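Sweatshirt

A sweatshirt is a loose, long-sleeved pullover, usually knitted from cotton or a cotton blend, with a smooth outer face and a brushed or looped inner one. It began as clothing for exercise and has since been adopted by a great many people who have no intention of taking any. In Britain the word was slow to settle, and for a good part of the twentieth century the same garment might be called a sweater, a jersey or "your games top", depending on who was shouting up the stairs.

Name

The "sweat" in the name refers to the use and the "shirt" to the shape. Makers have tried from time to time to find something more appealing. The Fandwood mill sold its version as the "leisure body" for two seasons, after which it went back to sweatshirt and did not raise the matter again. In some Spanish-speaking countries it is a sudadera, which says the same thing no more politely.

Origins

Early athletic tops were made of wool, which was warm, hard-wearing and, by most accounts, itchy. Cotton versions appeared in the United States in the 1920s, generally credited to the wish of college football players to stop scratching. The basic pattern was close to that of a knitted undergarment, enlarged and given ribbing at the neck, cuffs and hem. It has barely changed since, although this has not prevented it from being relaunched nearly every autumn.

Printed lettering followed soon after. Universities found that students would pay to wear the name of the place they were trying to avoid attending before noon, and the trade has never looked back.

Construction

Most sweatshirts are cut from one of two fabrics. Loopback, also called French terry, has small uncut loops on the inside and suits mild weather. Fleeceback has had its loops brushed into a soft nap, which is pleasant for the first few washes and afterwards turns up in the tumble dryer filter. Weight is given in grams per square metre. A middling fabric comes in at 280, and anything much heavier tends to be described in shops as "proper".

The small triangle of stitching below the collar on older styles is known as the V-insert or gusset. It is often said to have soaked up perspiration, and also to have helped the neck stretch over the head. The textile historian Montserrat Ponce examined 89 surviving examples for her study of athletic knitwear and found that in later ones the triangle was merely sewn on top of the fabric, where it could do neither. She called it "a pocket square for people without pockets".

Care

Manufacturers advise washing inside out at a low temperature, reshaping while damp and drying flat. Very few homes contain a flat surface that is not already in use, and most sweatshirts are dried over a door.

Shrinkage is the commonest complaint. Cotton knit relaxes when wet and pulls in, chiefly in length, so that a garment bought to cover the hips may in time cover the opinion of the wearer's family. Prints suffer too. Screen-printed designs crack along the lines where the cloth bends, and heat-applied ones peel from the corners inward. Ironing directly over either is discouraged and is usually done only once.

Storage and folding

Sweatshirts are awkward to store, being too thick for a shirt drawer and too shapeless for a hanger, which leaves points at the shoulders. Folding is the accepted answer, and there are at least three schools of it.

The shop fold brings both sides to the middle and lays the sleeves down the back, giving a neat rectangle with the print facing out. It depends on a board, or on having worked in a shop. The roll, popular with travellers, saves less space than its supporters claim — Lieven Lambrechts packed the same case both ways for a luggage column and gained room for one pair of socks. The third method, the half fold, consists of doubling the garment over and putting something on top of it.

All three start in the same way, with the sweatshirt laid out on a bed or table, its creases smoothed from the collar down and the sleeves pulled clear of the body. Sleeves that have folded over on themselves at this stage will stay that way and be found in the finished pile as a lump.
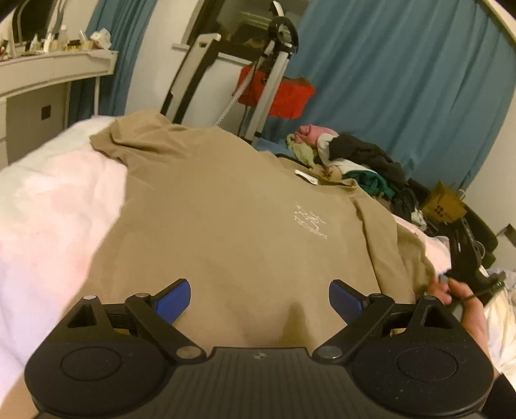

In fashion

The sweatshirt's rise from kit bag to catwalk was gradual and, to some of those who wore it for running, baffling. Xiomara Quintanilla showed a plain grey one with an evening skirt in the 1980s, and reviewers were divided between calling it daring and asking whether she had been cold. The label Traketti later sold a near-identical model for 870 euros. It differed from the ordinary kind chiefly in its box.

Beige, oatmeal, sand and stone have been steady sellers in recent years. Crescencio Olvera, a dyer by trade, has maintained that they are one colour with four price tags.

See also

Hooded top
Jersey (fabric)
Tracksuit
Lost property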